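4.3 Setting up the snack tray (guest rooms)

Applies to all rooms at Sendcombe. Allow a few minutes per room and finish before the 3 pm check-in.

You will need:
One shallow metal tray with raised edges
One printed paper liner
Packaged snacks from the pantry cupboard

1. Make the bed first and pull the duvet flat. The tray needs a level spot near the middle of the bed.

2. Wipe the tray with a damp cloth and dry it, including the corners. Do not use scouring pads on the metal.

3. Lay the liner printed side up. Fold back any paper that stands above the rim.

4. Check the date on every packet. Anything with less than 24 days left goes back to the pantry shelf marked Raker.

5. Put the largest pouch in first, with its name facing up. Lay long packs on the diagonal and tuck bars in at one end.

6. Fill the gaps with the small packets. Packs may overlap, but the guest should be able to pick up any one of them without tipping the tray.

7. Set the tray down on the duvet and let go slowly. If it rocks, smooth the bedding underneath and try again.

8. Write the room number and the snacks used on the stock sheet, form 1475.

Note: Some of our snacks are labelled only in Chinese. An English ingredient list for each one is kept in the Rasavon folder at the front desk. Leave a copy in the room if the guest has told us about an allergy.

Note: A packet that doesn't fit can sit on the duvet in front of the tray. Don't stack it on top of the others.

CAUTION: Sealed packets only. Do not put out chocolate in February or on any other hot day – it melts, and the colour does not wash out of the duvet covers.

CAUTION: Never carry a full tray up the stairs. Take the packets up in a bag and fill the tray in the room.

Missing liners or damaged trays: tell Hamdia Asfaw, extension 2769.

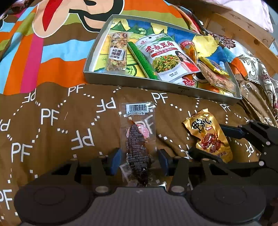
Figure 6. Snack tray on a made bed, with a packet of jerky in front.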